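Jadstead Surplus Food Project
Progress report to the Deligiannis Fund, second period
May 4, 2019
From: Malou Þórarinsdóttir, project lead
To: Gizella Szabó

Gizella, sorry this is a week over. Your template has the finance bit first but I've put it near the end, I hope that's OK. Spreadsheet is going separately.

Where we are

Short version: collections running, redistribution running, the cooking sessions behind, cold store finally sorted. Spend is under on salaries and over on the van.

We moved 1639 bags of food between December and the end of last month. All from the Nesar Road unit, all weighed out the door. The first period was lower but we only had the one collection route then so it isn't really a fair comparison and I'd rather you didn't put the two side by side in your summary. If you have to, please put a line in saying the routes changed.

Households registered now: 547. Of these 94 are new since the last report. Most came through the school and the health centre, a few just walked in. We stopped asking for a referral letter in December, as agreed with you on the phone, and so far I don't see any downside. Less paper. People are less embarrassed at the door, or that's how it feels from our side.

Collections

Two routes. The morning one does the wholesale market and the two bakeries on the ring road. The evening one does the smaller shops on the Jadstead side. Morning is solid. Evening is up and down, depends who is on shift at the shops and whether they've remembered to put anything aside. Have started ringing ahead at four o'clock, which helps a bit.

Fruit and veg is the bulk of it. Bread we could get as much as we like and have had to start turning some down. Dairy is still poor. Tinned goods only come when somebody has a clear out.

We lost the arrangement with the packing shed out past the bypass in the new year. They changed hands and the new manager wants an insurance certificate at a level we don't carry. Quote to raise our cover is in the spreadsheet, line 14. I don't think it's worth it for what they gave us, mostly carrots, but would like your view.

Cold store

This was the big worry in the last report so more detail than you probably want.

The old walk-in failed for good in the middle of December. Compressor. We'd had it repaired once already and the engineer said don't bother again. Ran on borrowed chest freezers and the school kitchen's spare fridge until the new unit went in. Some produce went to compost in that stretch that should have gone to people, mostly salad and soft fruit. It is logged under waste, see the third tab.

New unit is a Fukix, second hand, bought from a butcher who was shutting up shop. Came with shelving. Installed by the same engineer. It has held temperature every day since it went in, we check it morning and night and write it on the sheet on the door. Door seal was perished on one side and has been replaced. Noisy, but the neighbours at the unit haven't complained.

Environmental health visited in the spring. No problems with the storage. They wanted the hand wash sink labelled and a better gap between the shelving and the back wall, both done same week. Letter attached.

Cooking sessions

Behind. The plan said one a week from the start of the period and we managed one a fortnight, and not even that in the first few weeks. Reasons: the hall kitchen was double booked through the winter and the person we'd appointed to lead them took another job before she started. Re-advertised. New session leader has been in post a month and is good, very calm, people like her. Sessions are full and there's a waiting list.

What gets cooked is whatever came in. Soup obviously. A lot of crumble. The group asked for something on batch cooking for one person and that has been the most popular by a long way, so we'll run it again in the summer. Also requested: anything with no oven. Quite a few of the households have only a hob or a microwave, we knew that in theory but hadn't planned round it. The recipe sheets are being redone with that in mind.

I'd like to carry the unspent session money over to the next period. Two extra sessions a month would use it up. Can you let me know if that needs a formal request or if this will do.

Staffing

Driver post filled. Session leader filled (see above). Admin post still vacant, I've been doing it, which is why the reports are late. Interviews are in a fortnight. If we don't appoint I would like to talk about splitting it into two smaller jobs, as we had several good people ask about school hours.

Training done: food hygiene for all staff, manual handling for the driver and both packers. First aid renewals are due and booked.

Van

Over budget. New clutch, then the tail lift. The tail lift was the expensive one and I did get three quotes, they're in the folder. We could have done without it for a while but the driver's back could not. I've moved money across from the salary underspend to cover it, within the ten per cent we're allowed to vire without asking. Telling you anyway.

Longer term the van is old and I don't think it will see out the full grant. Would the Fund consider a capital application in the next round? Not asking for an answer here, just flagging.

Money

Salaries under, because of the gaps. Vehicle over. Rent on target. Utilities a bit over, which is the chest freezers, should come back down now. Packaging is on target but will change, see next section. Sessions well under. Nothing in contingency has been touched.

I've reconciled to the end of the month and the bank statement is scanned in the folder. There's one payment showing twice on the statement, the bank has corrected it and it drops off in the next one. Don't let it alarm you.

Packaging

We said in the bid that we would look at what the food goes out in and we've now done it, sort of. At the moment it's mostly carrier bags, donated or bought in by the box. Cheap, light, people reuse them. But they split, and they sweat if anything damp goes in, and several households told us they have a drawer full already and please no more.

Tried paper for a fortnight. Hopeless with anything from the chiller. Tried asking people to bring there own, which works for the ones who come to the unit and doesn't for deliveries. Crates for deliveries is the obvious answer but then you need to get the crates back. We're going to trial it on one street from June with a swap system, full crate in, empty crate out. Crate cost is in the forecast.

Feedback from households

We did a short phone survey, results in the appendix. Main points. People want to know what's coming before it comes. They want more choice, less bread. They like that it's the same faces each week. Delivery slots too wide, some waited in all afternoon. We have narrowed these to two hours from last month and complaints have dropped off.

A few comments about fruit being bruised. Fair. It was going in the bottom with potatoes on top. Packers have been asked to put soft things in last, and apples and pears in their own bag where there's enough of them.

One man wrote us a full page about turnips. Have kept it.

Risks for next period

Market contract is up for renewal, new terms not seen yet. Admin vacancy. Van, as above. School holidays, when demand goes up and half our regular helpers are away. We've got a rota drafted for the summer with gaps in it and I am ringing round.

Also the lease. Landlord has been friendly but wants to talk about the rent review early. I'll forward anything in writing as soon as I get it.

What I need from you

A yes or no on carrying over the session money. Your view on the insurance. A date for the visit, any morning suits us apart from market mornings, and if you come before ten you'll see the packing. And if the next report could be due at the end of the month instead of the start that would help alot, the figures are never closed in time.

Appendix and folder link to follow by email once I've found the right version of the survey sheet. The crate supplier's quote will be in there too, it runs out at the end of the month so if you've any objection to the trial please shout before then.

Malou
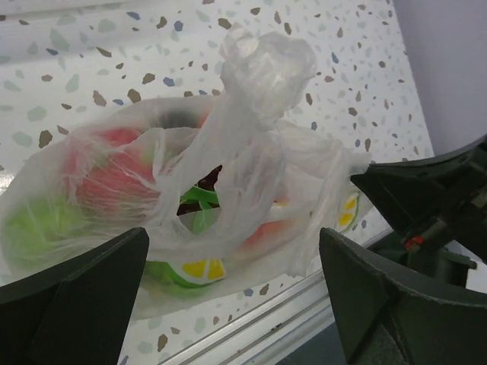 PS the waste tab has a column marked "other", it's mostly the December salad. I'll split it out properly before the visit.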